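Goel Robotics Club: Frequently Asked Questions
Last updated Mon 14 December

Do I need to know how to program?
No. You need to know how to read an error message to the end before asking someone else to read it for you. About half of our members never get that far, and we love them anyway. The rest you can pick up at the Tuesday sessions.

When do I get to touch the real arm?
Later than you'd like. Everyone starts in Tarkulberg, our simulator, and stays there until they have passed 3 checkouts. New members find this insulting for a week or two. Then they drive the simulated gripper through the simulated table and go quiet.

What is Traketti?
Our in-house competition. Each team writes a program that tidies a cluttered table, and the one that puts away the most things in the time allowed wins. There is a trophy. It was bought for bowling and we have not had it re-engraved.

How big are the teams?
Up to 4 people. You can enter alone, but you will have to argue with yourself about variable names.

Is there a fee?
Yes, $42 a year. It covers the room, the storage locker and snacks of a quality you will come to resent.

My program worked at home and fails in the club. Why?
You have a number typed in somewhere that should be measured. Look for it. If you can't find it, change the starting positions at home until your program fails there too, and then you can at least be miserable on your own couch.

How many practice runs should we do before the competition?
Last year's winners did 2,000, nearly all of them overnight while they slept. The team in last place did one and described it as promising.

What does the practice table look like?
It's a mix of kitchen things and plain blocks, with the arm at the far end. Teams can move the objects wherever they like for practice. Judges will move them wherever your team would like them least.

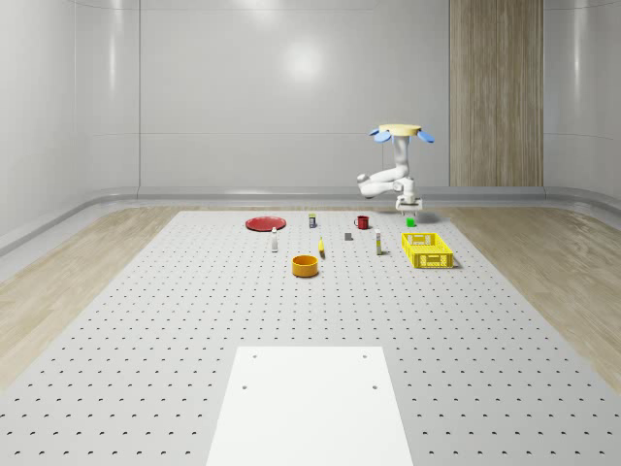 The practice table in Tarkulberg, gripper over the green cube.

Do we have to start with the green cube?
You don't have to. Everyone does, though. It has flat sides and it doesn't roll, and by the end of the first month you will value both qualities in an object. The mug is where friendships are tested.

Can the arm just push everything into the basket?
Please read rule 6. It was written in November, the morning after somebody asked this.

Can I use code I found online?
Yes, if you say where you got it and can explain what it does. "It makes the arm go" has been tried.

What is Poteneo?
The shared folder where all code, logs and sign-up sheets live. Save your work there before you leave. The club computers get wiped on Sunday night and they do not take requests.

I missed the sign-up deadline. Can I still compete?
Ask the team captains nicely. At least one team always loses a member to a school play.

Who do I write to if my question isn't here?
Use the contact form. Please include your error message, all of it.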